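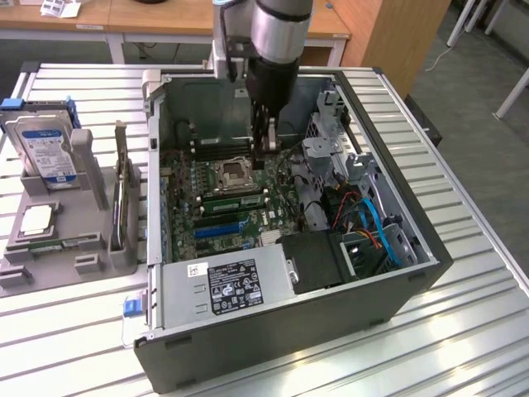 Kenza Tahiri on hip hop, streaming and who gets the money

I went in expecting a sales pitch. Kenza Tahiri has been rapping and making beats for long enough to know how to talk to people with recorders, and her new record, Flanuseck, comes with the kind of story labels love: no label, no manager, no radio. I've heard that story before, usually from somebody with all three.

She laughs when I say so. "I had a label. Vendamska put out my first two tapes. I don't hate them. I just never saw a statement I could read."

The numbers she will share are small. Flanuseck sold 3923 downloads up to the day we spoke, 28 May 2020, and she thinks that's plenty. I ask if that pays rent. "No," she says. "I teach. I always taught."

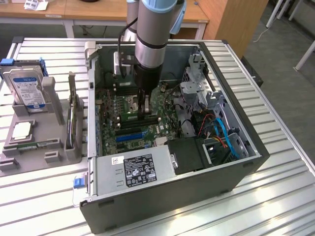 Her complaint about the current sound is one I hear from everybody over thirty, that the drums are all the same. I told her that people said it about the drum machine too. She didn't give ground. "A machine is fine. I like machines. What I don't like is 40 producers buying the same drum pack and calling it a city's sound." I asked her to name one of the 40. She wouldn't, and I think the point is weaker for it.

She is better on lyrics. The song "El Idrissi" runs three verses with no hook, and she rewrote the last one until a week before release. "It had a line about watches. I don't own a watch. My cousin heard it and said, who is this person?"

So the line went. But there's a car on track 2, and I'm not sure she owns that either.

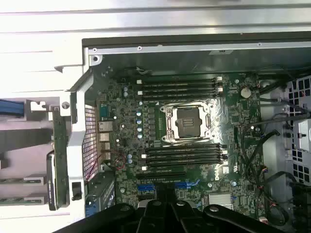

What comes next

A live set in July, if there are any live sets in July, and a short tape with the singer Lolidow. She won't play me any of it. "You'd only say it sounds like the last one."

I might. I did like the last one, mostly.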